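The Big Pot

Every household I have ever lived in has owned one pot that was too large for the stove, too tall for the cupboard and too useful to give away. Ours came with my husband. I had a pot of my own, a sensible thing that could do pasta for two, and for a few years the two of them shared a shelf, mine sitting inside his like a child in its father's coat.

Then mine lost a handle, and the big one was all we had.

I bring this up because I have spent much of April reading about stockpots, talking about stockpots and, on one low evening, dreaming about one. The kitchen stores want you to believe you need a set. Grondel, whose catalog gets thicker each year, will sell you 13 pieces of matching steel, although it counts the lids as pieces, and also the steamer insert, and also a thing I took for a trivet. The set costs more than my first car. I called a friend who had bought it and asked which ones she used. She used the small saucepan and the big pot. The others, she said, were "for when people come," and then she admitted that when people come she orders in.

Najwa Masri has been cooking for people who come for most of her adult life. She runs a lunch counter in Rondville with 15 stools and a menu that fits on an index card, and she owns four pots, all of them stainless steel, none of them related. She let me stand in her kitchen one morning on the condition that I peel things.

"People ask me about the bottom," she said, handing me an onion. "They read that the bottom has to be thick. Fine, yes, the bottom should be thick. But I ask them about the lid."

I said I had never given my lid much thought.

"I can tell," she said. I had no idea what from, and I peeled more quietly after that.

Her case for the lid goes as follows. A cook lifts it dozens of times before lunch, usually with something in the other hand. If the knob is small, you burn a knuckle. If the lid is flat, it drips on your shoes when you tilt it. Najwa likes a dome, because the steam gathers up there and runs back down the sides into the soup where she wants it, and because a dome leaves room for a chicken that turned out bigger than planned. She has been known to walk into Munteanu, the restaurant supply place out by the rail yard, and try on lids without any pots at all, lifting them one after another like a woman buying a hat.

I went to Munteanu too. It is a long, cold building where nobody asks whether you need help, and I found it very restful. A plain steel stockpot there costs $50. The same size, as far as I could judge with my arms, costs $163 at Rurkgate downtown, where it sits under its own small lamp and a card tells you about its "journey." I picked both of them up. I knocked on both of them. A young man at Rurkgate asked me to please stop knocking.

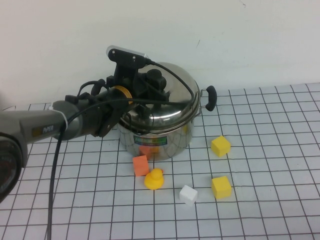 Stainless steel, with a domed lid: the kind of pot the Masri school of thought approves of.

What you do with the lid once it is off is another matter, and one on which families have broken apart. My mother put hers on the counter rim down, where it made a puddle. My husband balances his on the toaster. Najwa turns hers upside down on a folded towel and will not discuss alternatives. I tried her way for a week and it was better, and I have told no one at home.

She is also firm about cleaning. Warm water, dish soap, a soft sponge, and for the rainbow stains that show up on steel, a splash of white vinegar. Burned rice gets a soak overnight. Scrubbing it right away, she feels, is only for show – the cook wants to be seen suffering.

In the end I didn't buy either pot. I bought a lid at Munteanu, a domed one with a knob big enough for an oven mitt, and carried it home on the bus in my lap. It fits the big pot nearly perfectly. There is a slight rattle at a full boil, which my husband says he can hear from the garage, and the old lid now lives on top of the refrigerator with the fondue forks.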